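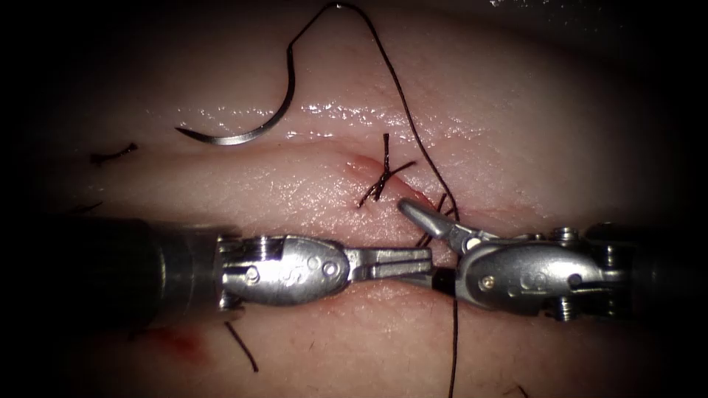 Suture needle and two instruments at the incision, tissue pad.

Search this site Enter keywords Go

Eating Well Between Shifts - speaker notes
Yolotzin Olvera, Vemimstead session

Slide 1. Title
Introduce myself. Dietitian, mother of two, 24 years of packed lunches. State the scope: meal planning for parents who work rotating shifts. Weight loss is out of scope. Refer those questions to the handout.

Slide 2. The book
Most of tonight's material follows chapters 2 through 6 of The Gillodero Kitchen Plan. Length is 198 pages, of which the first half is method and the second half is recipes. Recommend reading the method first. The recipes assume it.

Slide 3. What the plan asks for
One planning block per week, 24 minutes. Four base meals, each cooked in double quantity. The second half of each batch goes in the freezer in single portions, labeled with contents and date. Snacks are planned with the meals and go on the same list.
Pause here. People want to copy the list down.

Slide 4. Base meals
Criteria: one pot or one sheet pan, a vegetable inside the dish, a protein that reheats well. Bean chili qualifies. Baked fish does not, at least in my kitchen. The author disagrees on page 71 and I will say so.
Mention that children can be served the parts separately. No second dinner is cooked.

Slide 5. Timing on night shift
Main meal before leaving the house. A small meal midway through the shift. A light breakfast before sleep - toast, yogurt, fruit. Caffeine stops in the first half of the shift. This slide draws on chapter 5 and on my own notes from the Alvarado group.

Slide 6. Results from the Alvarado group
The group logged 3420 meals between February and the end of the course. Logs were self-reported and some weeks are missing, so give the total and do not draw percentages from it. The most common note in the margin was that the freezer was full by week three. Suggest starting with two base meals if the freezer is small.

Slide 7. Weak points in the book
The shopping lists are organized by recipe and have to be re-sorted by store aisle. The index omits snacks. Chapter 6, on guilt and skipped meals, is short but usable, and I would read the page on cereal for dinner aloud if time allows.

Slide 8. Questions
Repeat each question for the back rows. Copies of the book are at the Sturitz table by the door. Blank planning sheets are on the same table, two per person.
If the room runs late, skip slide 7 and go straight to questions.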